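Comment un bateau monte-t-il une colline ?

L'eau d'une rivière descend toujours. Elle part d'un endroit haut et va vers un endroit bas, jusqu'à la mer. Un bateau posé sur cette eau peut descendre avec elle ou remonter contre elle s'il a un moteur assez fort. Mais que se passe-t-il quand il y a une colline sur le chemin ? Les bateaux n'ont pas de roues. Pour leur faire passer les collines, on a inventé l'écluse.

Un escalier pour les bateaux

Un canal est une sorte de rivière creusée par des humains. À la différence d'une rivière, son eau ne coule presque pas. Elle est plate, comme dans une baignoire. Si le terrain monte, on ne peut pas pencher le canal, sinon toute l'eau s'en irait vers le bas. On le construit donc en marches, comme un escalier. Chaque marche est un morceau de canal bien plat, qu'on appelle un bief. Entre deux biefs, il y a une écluse.

L'écluse est une grande boîte en pierre ou en béton, ouverte sur le dessus. On appelle cette boîte le sas. Elle a une porte à chaque bout : une porte du côté du bief du bas, qui est la porte aval, et une porte du côté du bief du haut, qui est la porte amont. Aval et amont sont des mots de rivière. L'aval, c'est là où va l'eau. L'amont, c'est de là qu'elle vient.

La montée, étape par étape

Imaginons une péniche qui arrive par le bas. Elle s'appelle la Barrera, elle transporte du sable et elle doit monter.

D'abord, l'eau du sas doit être basse, au même niveau que le bief où se trouve la péniche. On ouvre la porte aval et la Barrera entre lentement. Les mariniers passent des cordes autour de gros plots fixés sur le bord, les bollards. La péniche ne doit pas cogner les murs quand l'eau va bouger.

Ensuite, on ferme la porte aval. La péniche est maintenant au fond d'une boîte fermée. Depuis le pont, on voit des murs très hauts et un peu de ciel. Il y fait plus frais que dehors et les murs sont souvent couverts d'algues vertes.

On ouvre alors les vannes du haut. Une vanne est une petite trappe qui laisse passer l'eau. L'eau du bief supérieur entre dans le sas par ces trappes, le niveau monte, et la péniche monte avec lui. Aucun moteur ne soulève le bateau. L'eau s'en charge toute seule, parce qu'elle cherche toujours à descendre du bief du haut vers le sas.

Quand l'eau du sas est à la même hauteur que celle du bief du haut, elle s'arrête d'entrer. On ouvre la porte amont et la Barrera continue son voyage.

Pour descendre, on fait l'inverse. Le bateau entre par le haut, on ferme la porte derrière lui, puis on vide le sas par les vannes du bas.

Pourquoi la porte ne s'ouvre-t-elle pas tout de suite ?

Beaucoup d'enfants posent cette question en regardant une écluse. La réponse tient au poids de l'eau. Un mètre cube d'eau, c'est un cube qui mesure un mètre de chaque côté. Il pèse une tonne, autant qu'une petite voiture. Quand l'eau est plus haute d'un côté de la porte que de l'autre, elle appuie dessus avec une force énorme. Même vingt personnes très musclées n'arriveraient pas à l'ouvrir. Il faut attendre que l'eau soit à la même hauteur des deux côtés. À ce moment-là, les deux poussées sont égales et la porte se laisse manœuvrer.

Sur beaucoup d'écluses, chaque porte est faite de deux battants. Quand ils sont fermés, ils ne sont pas alignés : ils forment un V très ouvert, dont la pointe est tournée vers l'eau la plus haute. L'eau appuie sur les deux côtés du V et serre les battants l'un contre l'autre. Plus elle pousse, mieux la porte ferme. On connaît cette forme depuis plus de cinq siècles.

Tu peux l'essayer avec deux livres cartonnés. Pose-les debout sur une table, en V, en les faisant se toucher par un bord. Demande à quelqu'un de tenir les deux autres bords. Si tu pousses sur la pointe, les livres se serrent. Si tu pousses depuis l'intérieur du V, ils s'écartent.

L'écluse de Prisstead

Prenons une écluse en particulier, celle de Prisstead, sur le canal de Galtside. Son sas mesure 39 mètres de long et 6,60 mètres de large. Entre le niveau du bas et le niveau du haut, il y a 8 mètres, presque la hauteur d'une maison à deux étages.

Combien d'eau faut-il pour la remplir ? On multiplie la longueur par la largeur, puis par la hauteur. On trouve 2059 mètres cubes, si on laisse de côté les chiffres après la virgule. Une baignoire bien remplie contient à peu près un cinquième de mètre cube, alors il faudrait plus de dix mille baignoires pour faire monter un seul bateau.

Toute cette eau part ensuite vers le bas quand on vide le sas. Elle n'est pas perdue pour la rivière, mais le bief du haut en a moins. Il faut donc lui en redonner.

D'où vient l'eau du haut ?

Le morceau de canal le plus élevé s'appelle le bief de partage. Sur le canal de Galtside, il se trouve à 303 mètres d'altitude. De chaque côté, le canal redescend. À chaque passage de bateau, le bief de partage donne de l'eau d'un côté ou de l'autre.

Pour le remplir, on a construit un lac dans les collines, le réservoir de Vondik. Il recueille la pluie et la neige fondue. Un petit fossé, appelé rigole, conduit cette eau jusqu'au canal. En janvier, le réservoir se remplit. En été, il baisse, car il pleut moins et les bateaux de vacanciers sont nombreux. Les années très sèches, on demande aux bateaux de passer à plusieurs dans la même écluse, pour dépenser l'eau une seule fois. Il arrive aussi qu'on ferme le canal pendant quelques semaines.

Le métier d'éclusier

Autrefois, chaque écluse avait son éclusier ou son éclusière, qui habitait une petite maison juste à côté. Il fallait se lever tôt, parfois à cinq heures du matin quand les péniches attendaient déjà. On tournait des manivelles pour ouvrir les vannes et on poussait de longues barres de bois pour faire pivoter les portes.

Glykeria Vrettos a travaillé à l'écluse de Prisstead. Elle se souvient surtout du bruit : « L'eau qui entre dans le sas fait un grondement. Au début, je ne dormais pas. Après, c'est quand elle s'arrêtait que je me réveillais. »
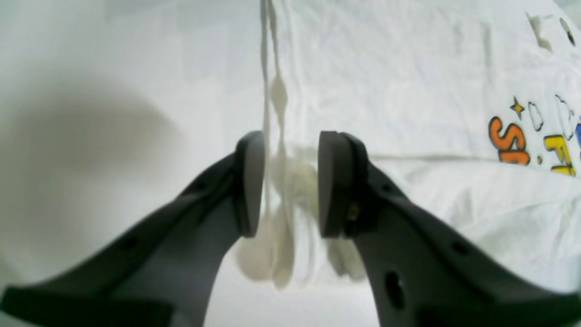
Aujourd'hui, beaucoup d'écluses ont des moteurs pour les portes et les vannes. L'éclusier appuie sur des boutons depuis une cabine vitrée. Sur certains canaux, ce sont les gens du bateau qui déclenchent tout eux-mêmes, avec une télécommande ou en tirant sur une perche suspendue au-dessus de l'eau. Il reste pourtant des écluses à manivelle, surtout sur les petits canaux.

Le travail d'entretien, lui, n'a pas disparu. Les feuilles et les branches se coincent contre les grilles. La vase s'accumule au fond. De temps en temps, il faut vider complètement le sas pour réparer les murs et les portes. On appelle cela un chômage – le mot veut dire que le canal est arrêté. Avant de vider, on attrape les poissons avec des filets et on les remet à l'eau dans un autre bief.

Et les poissons, justement ?

Un poisson peut passer une écluse en même temps qu'un bateau, mais il ne sait pas que la porte va s'ouvrir. Les poissons qui voyagent beaucoup, comme les saumons ou les anguilles, ont besoin d'un autre chemin. Sur les rivières où il y a des barrages, on leur construit des passes à poissons. Ce sont souvent de petits bassins placés les uns au-dessus des autres, avec un courant qui les guide. Le saumon saute ou nage de bassin en bassin. L'anguille préfère ramper sur une rampe humide couverte de brosses.

Si tu visites une écluse

Reste derrière les barrières et tiens-toi loin du bord. Les murs sont glissants et il est très difficile d'en sortir quand on tombe. Ne marche jamais sur une porte sans un adulte et sans l'accord de l'éclusier. Choisis plutôt un endroit un peu en retrait, d'où tu vois les deux portes à la fois.

Regarde la trace sombre sur les murs quand le sas est vide. Elle montre jusqu'où l'eau monte. Cherche aussi les échelles creusées dans la pierre et les rainures laissées par les cordes. Sur les vieilles écluses, elles peuvent être assez profondes pour y mettre un doigt.

Petit lexique

Amont : le côté d'où vient l'eau.
Aval : le côté vers lequel elle va.
Bief : morceau de canal plat entre deux écluses.
Bollard : gros plot où l'on attache les cordes.
Rigole : fossé qui apporte l'eau au canal.
Sas : la partie de l'écluse où se place le bateau.
Vanne : trappe qui laisse passer l'eau ou la retient.

Texte : Guadalupe Nava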